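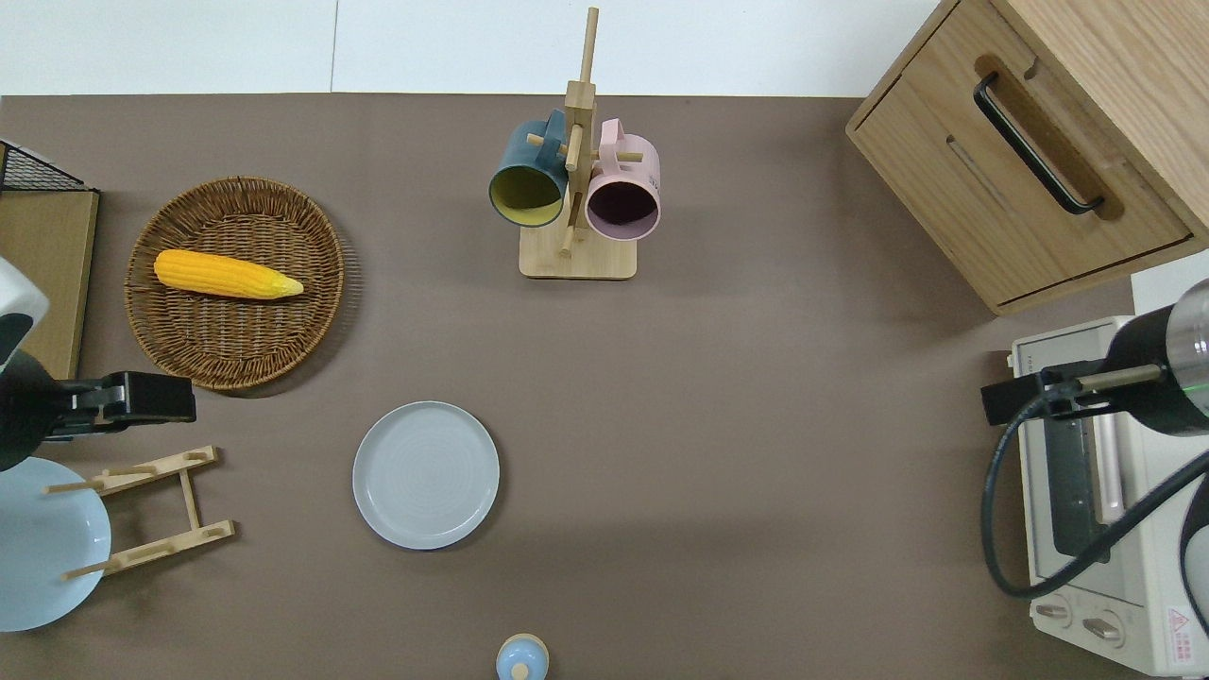
Re: Mug trees, baskets and what to leave out on the table

Posted to the list in February, 7.40 pm
Print this message | E-mail this message
3 comments | 2 shares

I've kept the whole of the earlier message below my first paragraph because a few people said they hadn't had it. The archive seems to have dropped some of the longer ones. My answers come after each part.

> We have just moved into a flat where the kitchen has one short
> worktop and no wall cupboards at all on the side where the kettle
> goes. The mugs are living on the draining rack and the plates are in
> a box. There is a decent table, so I am thinking of keeping the
> everyday things on it permanently.
>
> Has anyone done this for longer than a few weeks? I would like to
> know what works and what ends up being in the way.

Yes, we have done it for two winters now. We started for much the same reason as you, when the old wall units came down and the new ones didn't arrive. By the time they did arrive we had got used to having the mugs where we could reach them, and the cupboard went over to baking tins.

What we keep out is a mug tree with two mugs on it, a round wicker basket, one plate, and whatever small pot or bowl is in use. The basket goes to one side, the mug tree stands at the back, and the plate sits between the two and a bit nearer the middle. Everything else is put away after each meal. I'd say that is as much as a table will carry if you also want to eat at it.

> First question is the mug tree. I have seen wooden ones and wire
> ones. The wire ones are cheaper. Do the wooden ones mark, or go
> black where the wet handles touch?

Ours is a light wood one with a squared post, short dowel pegs and a flat base with the corners rounded off. It came from Brinkmann, the hardware shop by the station, and I wouldn't call it special. The pegs have darkened slightly on the top where the handles rub, but you have to look for it. I dry the handles with the tea towel before hanging anything up. If you hang mugs dripping, the water runs down the post and collects on the base, and on a wooden table you will get a ring underneath within a month or so. We had one of these and it needed sanding.

I had a wire tree before. It was light, and it tipped whenever you took a mug off one side and left the other side full. A wide flat base cures this. If you are buying in person, hang one heavy mug on a top peg with nothing opposite and see whether the foot lifts.

The other thing to check is the angle and thickness of the pegs. Some are cut so thick that a small handle won't go over them. I took our own mugs to the shop in a bag and tried them, and I was glad I did, as the first tree I picked up would only take one of the two.

> Do you fill every peg? Mine would have six mugs if I did.

No. We have two mugs on it, a blue one on the left and a pink one on the right, and the pegs that are left over stay bare. Six mugs on one post knock together. You also can't get at the bottom ones without moving the ones above, so they are never used and they gather dust and grease. Put out one for each person who lives there and keep the others in your box until you have visitors.

Different colours help. Ours are a teal blue one which is yellowy green inside and a pale pink one with a dark purple inside. They came from the seconds shelf at the Inska pottery shop, and there was no matching pair left, so we took what there was. It has turned out to be useful, as we each know which is ours and there is one less thing to wash at the end of the day. The dark inside doesn't show tea stains much. The lighter one does, and gets bicarbonate of soda and a soft cloth when I remember.

On dust, a mug on a tree hangs on its side or with the mouth down, so it doesn't collect a great deal. I rinse ours if we have been away. I wouldn't use the tree for mugs you only want once in a while.

> Second question, baskets. I want something for fruit and veg but
> every basket I have owned has gone mouldy or started shedding bits.

Get a shallow one. A deep basket is where onions go to be forgotten. Ours is round woven wicker with a braided rim, and you can see everything in it without picking anything up. It was bought at the market in Pirnitz and I have only replaced it once, after the first one was sat on.

The rule in our house is that the basket holds what is going to be eaten in the next day or two. Very often that means one thing. There was a single ear of corn in it when I took the picture. I know a heaped basket looks nicer, but we threw a lot away when we kept it heaped. The main supply of potatoes, carrots and so on is in a crate in the cold passage, where it keeps far better than it would on a table.

As for the mould, it comes from putting washed things in wet, or from one bad item at the bottom. Let everything dry on a towel first. Tip the basket out every week over the sink and knock the back of it. If it looks grubby, go over it with a nailbrush and warm water with very little soap, then stand it on its edge somewhere airy until it is dry all through. Don't put it on a radiator. The wicker goes brittle and then you do get the shedding you describe. A basket that has already gone brittle can be improved a little by a damp cloth left over it for an hour, but in my experience it will go again.

I don't line ours. I tried a cloth liner and it only held the crumbs and the damp.

Corn doesn't really want to be kept in a basket for long once it has been husked. The sweetness goes off quickly. Cook it the same day, or wrap it and put it in the fridge.

> Third, is it silly to leave a plate out? My other half says it looks
> as if someone hasn't cleared up.

We leave one out all the time. It is a plain round one, a light grey-blue, with a narrow raised rim. Bread goes on it, or a cut apple, or the teabags if somebody is being lazy. Without it the crumbs go straight on to the table. A rim is worth having for this job. The completely flat plates that are sold now let everything roll off.

If your other half objects, a smaller plate might get by. Ours was objected to as well at first. The answer we settled on was that it can stay out so long as it is empty and clean at bedtime. If it has something on it, it counts as washing up.

> Last thing is the table itself. It is wood and I don't know what the
> finish is. Would you put a cloth or a mat under everything?

I wouldn't use a cloth. It gets pulled, and then the mug tree goes over. Our table is a brownish grey colour and it hides a good deal, but I still wipe it every evening, and this is the real drawback of keeping things on it. You must lift each item and wipe beneath it. If you only wipe round things, you will find outlines in a few weeks. With four or five things it takes a minute. With a dozen you won't do it, and I didn't.

If you don't know the finish, try a drop of water somewhere it won't show and leave it for ten minutes. If it beads, the surface is sealed and a damp cloth is fine. If it soaks in and leaves a dark spot, you want to oil or wax it before you leave anything standing there. I used the Jesiretti wax, the clear one, in two thin coats with a day between them. It smells strongly for an evening. Felt pads on the base of the mug tree stop it scraping, but choose thin ones, as the thick kind make it rock.

Where you put things matters as well. Keep the mug tree towards the back, away from the edge where people sit down and put their elbows. The basket can go to the left or right depending on which way you come in with the shopping. Leave the front clear, or nearly clear. Small pots are the worst for creeping forward, as they get used at the table and then never go back. I move ours once a day.

One more point you didn't ask about. If the table is by a window, turn the basket now and then, and don't leave fruit on the sunny side in summer.

To whoever asked off list about weight, I put the mug tree on the kitchen scales out of interest and it came to 877 grams without any mugs. That seems enough to keep it steady. I haven't got the wire one any more to compare.

Also, the question about making a tree at home came up last time and there wasn't a proper answer. It isn't hard if you can drill at an angle. You want a squared length for the post, a flat piece for the base and some dowel. The part that goes wrong is the joint between post and base, so screw it from underneath as well as gluing it. Countersink the screw or it will scratch your table. Leave the pegs longer than you think and trim them after you have tried your mugs on them.

I'll be away from the computer until the end of the month, so if you reply and hear nothing, that is why. The message about tea towels I will answer separately as it has got rather long.

> Thanks in advance. I am happy to summarise the replies for the list
> if there are enough of them.

Please do. The last summary on shelf paper was useful and I still have it printed out in the drawer.

Print this message | E-mail this message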